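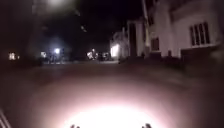 The Long Way Around the Block

By Iona Kerr

My street is a different street after eleven, and I mean that as a compliment. In the daytime it's garbage trucks and delivery vans and somebody's teenager learning to parallel park. At night it goes quiet and pale and a little bit strange, and I've gotten into the habit of walking it before bed, keys in my pocket, phone left on the kitchen counter.

I started last October, when I couldn't sleep. My doctor suggested no screens and a warm bath. I tried the bath (two nights, very dull) and then I put my coat on over my pajamas and went out. Lancombe isn't a big neighborhood. From my steps to the junction is 400 paces if I'm in sneakers, and I usually turn there and come back on the other sidewalk, so the whole outing takes less time than a sitcom.

The first thing you notice is the walls. We have a lot of light-colored houses around here, and after dark they hold on to whatever light is going. A tall pale front with a black window up high looks enormous at midnight! By day I'd walk right past it thinking about groceries. I've become very fond of windows with narrow panes, too, the kind with white bars between the glass, which I now judge from the sidewalk like a dog show.

Then there's the color. I grew up under orange streetlights and assumed night was orange. Now one place has a hard white light and the next has gone purple, and I've come around to the purple. I used to think it was tacky. On a cold evening it makes the upstairs of a building look like there's a party you could still get to if you hurried. 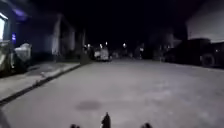 A white light and a purple glow up on the left, and the road running on between the buildings.

I'd never looked hard at the road itself until I had it to myself. You spend your life checking a street for cars and never see the surface. Ours has a mottled look under strong light, almost like felt, and the curb makes one long dark line that pulls your eye down to the far end. I find myself following it with my feet, heel to toe, like a kid, and then a car door shuts somewhere and I go back to being a grown woman in a long coat.

If you want to try this, dress warmer than you think. Wear something pale so drivers can see you, and carry a small flashlight, but keep it off unless you need it – your eyes do better than you'd guess once they've had a few minutes. I have a Jokulstead hand-me-down, heavy as a can of soup. Hold a bright beam too close to the ground and all you get is a big white puddle with everything past it gone to mud, so aim it well ahead of you.

Pick a short route and repeat it. I know that sounds boring! I was all set to wander, and one night I went clear over to Ekton Street and got turned around behind the pharmacy, and I came home more awake than when I'd left. The same few blocks every night suit me much better. You start to notice small changes: a trash can that's moved up a driveway, a new curtain, a lamp that used to go off at midnight and now stays on. I wonder about that lamp more than I should.

I keep a notebook by the door, a plain one, and I write a line when I get in. It has 126 entries so far. Most are no use to anybody. "Fog. Smelled like toast." "Cat on the hood of the blue car, did not move for me." "Warm enough for no hat." A few I'm glad to have, like the night the power went out on one side and I walked home down the middle with the dark houses on my left and all the lit ones on my right.

My sister thinks I should get a dog so I have an excuse. I did borrow one for a week, a beagle named Pickle, and he was a terrible companion. He wanted to stop at every post, and he had no interest whatsoever in architecture.

Do I sleep better? Mostly, yes. Some nights I'm still up at three reading about soup. But I go to bed with cold cheeks and my head full of rooflines instead of email, and that's a good trade. Tonight I think I'll do the far sidewalk first and come back on my own side, past the hedge that needs cutting.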